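Clearing and Relining a Worn Storage Bin

Zotamcombe Stores Guidance, Sheet 145
Revised 15 August 2023

This sheet applies to the open rectangular bins used for mixed small goods at the Zotamcombe and Biltden sites. Staff should follow it whenever a bin is emptied between uses or when wear is noted during a routine check.

Before starting

Obtain a soft brush, two clean cloths, a mild soap solution, a plastic scraper and a waste bag. Metal scrapers are not permitted. Confirm that the bin is listed as free on the Sokari stock system and that no goods remain assigned to it.

Emptying and cleaning

1. Remove all goods and place them in a holding tray marked with the bin number.
2. Check the corners and the base of each wall. Clear film, tape and bag scraps tend to collect there and are easily missed against a pale surface.
3. Brush the floor toward one end and lift out the debris by hand.
4. Wipe the walls first, working from the top edge down, and then the floor.
5. Leave the bin to dry fully. Goods must not be returned to a damp bin.

Assessing wear

Light scuffs and cloudy marks on the floor are acceptable and need not be reported. Scratches that have begun to flake must be recorded, as loose particles may transfer to the goods. Run a dry cloth over the area. If particles come away, the panel or liner is to be replaced.
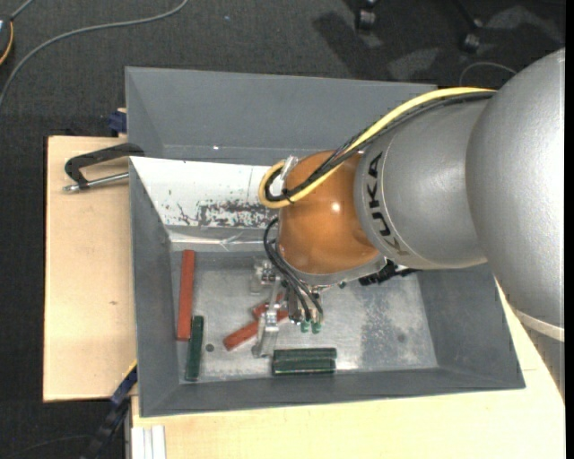 Grey bin with worn floor. Note the scratched and flaked patch low on the white panel, and the strip of clear material at the base of the wall.

Replacing a liner or panel

Order replacements under stock code 2236 for wall panels or 1398 for floor liners. Requests received at the Lưu counter before noon are normally filled the same day. Fit the new piece flush with the wall and press along the full length of the edge. A gap wider than 3 mm must be corrected before the bin is put back into use.

Enter the work in the bin record, including the code of any part fitted, and return the bin to free status.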